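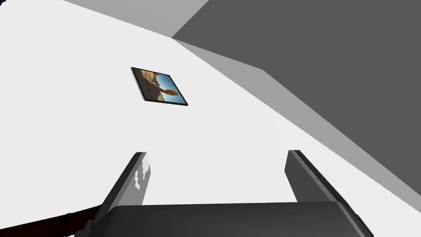
손목 카메라 뷰, 시뮬레이션 렌더. 그리퍼 열림, 파지물 없음.

제목: 시뮬 데모 수집할 때 벽만 보이는 프레임, 학습셋에서 빼시나요?

작성자: 축여섯개
Plerkisside 씬에서 텔레옵으로 데모를 모으는 중입니다. 태스크당 200 에피소드가 목표이고, 입력은 손목 카메라 하나와 관절각입니다. 접근 구간에서 손목이 크게 돌아가면 첨부한 것 같은 프레임이 나옵니다. 흰 벽이 화면 대부분이고 색이 있는 건 벽에 걸린 사막 바위 사진 액자뿐입니다. 대상 물체는 안 보입니다.
이런 구간을 잘라내고 학습하는 게 나은지, 그대로 두는 게 나은지 의견 구합니다. 정책은 액션 청크 16스텝 출력, 관측 히스토리는 2프레임입니다.

작성자: nullspace_kr
자르지 마세요. 중간을 들어내면 청크 경계에서 액션이 불연속이 됩니다. 절대 관절각 타깃이면 잘린 지점에서 목표값이 튀고, 델타면 누적 변위가 안 맞습니다. 추론할 때도 같은 자세를 지나갈 텐데 그 상태의 샘플이 없으면 거기서 멈춥니다.

작성자: 감속비100
반대 의견입니다. 저 액자가 문제입니다. 무늬 없는 흰 벽에 고대비 텍스처가 하나 있으면 인코더가 그걸 위치 기준으로 씁니다. 저희도 Semwal 씬에서 벽 포스터를 고정해 두고 모았다가, 평가 때 포스터를 옮기자 접근 궤적이 같이 밀렸습니다. 물체는 제자리에 있었고요.
프레임을 뺄 게 아니라면 최소한 액자 위치와 텍스처는 에피소드마다 랜덤화해야 합니다.

작성자: nullspace_kr
그건 프레임 제거 근거가 아니고 랜덤화 근거입니다. 섞어서 말하면 글쓴이가 헷갈립니다.

작성자: 감속비100
둘 다 해당됩니다. 물체가 안 보이는 관측에 액션 라벨을 붙이면 정책이 참조할 건 배경과 관절각밖에 없습니다. 히스토리 2프레임으로는 직전에 물체를 봤는지도 알 수 없습니다.

작성자: 축여섯개
액자는 현재 고정입니다. 벽 재질도 고정이고요. 랜덤화는 조명하고 테이블 위 물체 배치에만 걸려 있습니다.

작성자: Dilruba Seneviratne
번역기를 써서 어색할 수 있습니다. 저는 Turkier로 변환한 데이터를 검수합니다. 질문이 세 가지 있습니다.
첫째, 외부 고정 카메라를 추가할 수 있습니까? 상태를 저장했다면 데모를 다시 모으지 않고 재렌더만 하면 됩니다.
둘째, 손목이 이만큼 기울어지는 것이 태스크에 필요합니까, 아니면 조작자의 습관입니까? 화면에서 액자가 평행사변형으로 보일 만큼 비스듬합니다.
셋째, 왼쪽 손가락 안쪽 면 위쪽에 흰 반점이 있습니다. 렌더링 아티팩트로 보입니다. 다른 프레임에도 나옵니까?

작성자: 축여섯개
1) 시뮬 상태는 전부 저장해 뒀습니다. 재렌더 가능합니다.
2) 습관 쪽 같습니다. 조작자가 6명인데 특정 두 명 에피소드에 몰려 있습니다.
3) 반점은 지금 알았습니다. 확인해 보겠습니다.

작성자: 토크리플
반점은 메시가 겹쳐서 생기는 z-fighting일 수도 있습니다. 비주얼 메시랑 충돌 메시가 둘 다 렌더에 켜져 있는지부터 보세요. 스틸 한 장으로는 단정 못 합니다.

작성자: nullspace_kr
두 명에 몰려 있으면 조작자 ID별로 검증 손실을 따로 뽑아 보세요. 그 두 명 것만 높으면 그 에피소드를 통째로 빼거나 다시 모으면 됩니다. 프레임 단위로 자르는 건 여전히 반대합니다.

작성자: 감속비100
에피소드 단위 제거는 동의합니다. 다만 두 명 분량을 전부 빼면 초기 자세 분포가 좁아질 수 있으니 빼기 전에 히스토그램은 확인하세요. 필터는 물체 세그멘테이션 마스크 픽셀 수로 걸면 됩니다. 시뮬이니 마스크는 공짜입니다.

작성자: 축여섯개
중간 결과입니다. 충돌 메시 렌더가 켜져 있었고, 끄고 재렌더하니 반점은 사라졌습니다. 외부 카메라를 추가하고 액자 위치와 텍스처 랜덤화를 걸어서 Nitau 서버에서 재렌더 돌리는 중입니다. 마스크 0픽셀이 16스텝 이상 연속되는 에피소드는 일단 별도 폴더로 분리했습니다. 포함, 제외 두 조건으로 학습해서 성공률 올리겠습니다.

작성자: 감속비100
평가 씬에서는 액자를 아예 뺀 조건도 하나 넣어 주세요.

작성자: 축여섯개
넣겠습니다. 12월 안에는 나올 것 같습니다.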